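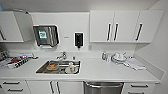 Progress report to the Ansari fund
Household handling project, Trilla kitchen site
Period ending Wed 16 November

Summary

Recording at the Trilla kitchen is now a daily activity. The work plan lists 12 tasks for the year and we have usable examples for 11 of them. The one still missing is loading the dishwasher, which we moved to the next period with your agreement. Spending is within the budget for staff and a little over for repairs.

The main change from the last report is that we stopped recording each task by itself on a cleared counter. Operators now work in the kitchen as they find it that morning, and a session runs on through several tasks without a reset in between. It gives us fewer examples per hour. The ones we get are longer, and they contain the small corrections that the learning team has asked for since the spring: a hand moved back and tried again, a grip let go and taken a little further round the rim.
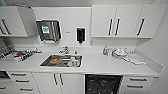

Enikő Hajdu

Work done in the period

Three operators were trained and are recording on their own. Lucero Correa ran the training and still sits in on the first session of each week. The training now takes two days, down from four, mostly by leaving out the written part and starting people on the arms straight away with soft objects.

Every session is recorded from the head view and from the wrist views together. Joint positions and gripper opening are stored alongside. At the end of the session the operator marks where each task starts and stops and writes a line or two in plain words about what was done. We had planned to have these notes written afterwards by someone else, from the recordings. We tried that for a fortnight and the notes were vague ("moves item", "tidies"). The operators' own notes are better and take less time.

The tasks recorded so far are mostly picking up, moving and putting away light kitchen things. Opening and closing cupboard doors and drawers is also well covered. The long bar handles suit the gripper. Doors left part open are a separate matter and the operators treat them as such: the notes now say whether a door was open at the start, and we ask them not to close it first unless that is the task.

The sink has been slow. Reaching into the basin past the tap takes the arm close to its limit, and the steel gives reflections that upset the depth estimate. Gergely Szalai has changed the height of the base and the reach is better. The reflections have not been dealt with. For the present we are keeping those recordings and tagging them.

Objects with rims and thin walls

You asked in the last review for more detail on one group of objects, so it is set out here at more length. Bowls, colanders and similar things are hard for the system. The finger has to go to one side of a thin wall and close on it without tipping the rest, and when one thing stands against another the gripper often comes up with both or pushes the second one away.

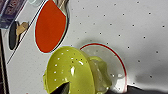 Clear plastic is the worst of these. The surface underneath shows through it, and the object finder either misses the bowl altogether or reports only the rim. A coloured rim helps a good deal. Tomoyo Nagano compared the finder's output on clear bowls with and without one, and found it placed the rimmed ones well enough to start a grasp in most attempts. She would like to repeat this under the evening lighting before we put a figure on it.

Colanders are easier than we expected. The colour is strong and there is plenty of edge to hold. Failures here are nearly all in the approach, with the fingertip landing on the wall of the colander instead of over it. We have asked the operators to come down more slowly in the last few centimetres and to leave their missed attempts in the recording.

We also changed the rule on what may be on the work surface. Earlier it was kitchen items only. It is now any ordinary household thing, table tennis bats and packaging included, and the objects are swapped between sessions. The policy trained on the earlier set had learned to go for whatever was in view, which was a fair conclusion from what we had shown it. With the mixed surfaces it has to use the instruction. Early results are better, though we have only one training run to go by.

Data handling and checks

Tímea Fodor checks the recordings. She looks through a part of every session and all of any session where the time stamps between the views disagree. Some 11 hours were set aside in this period, nearly all from one week when a wrist view was running late. The cause was a cable, since replaced. We have not deleted the material, as the head view and joint data are sound and may be of use by themselves.

Files go to the Clirkumex store overnight. Transfers failed twice and were repeated the next day. The folder layout agreed with the Ilia group is in use and they have been able to load our recordings without conversion.

Problems and costs

Gripper pads are wearing faster than allowed for. The smooth pads last longer but slip on glossy plastic, so we are staying with the textured ones and have moved money from travel to cover them. I would ask you to approve this change.

One arm was out of use for four days with a fault in the wrist joint. The supplier repaired it under warranty.

Next period

Dishwasher loading starts first. The pull-down door and the space it takes up in front of the counter mean the base has to stand further back, and Gergely is working out the positions now. Tomoyo will finish the lighting comparison. We will also begin recording the same tasks with two operators taking turns, to see how far the system picks up one person's habits.

The next report will include the held-out test results, by task, in the format you sent us.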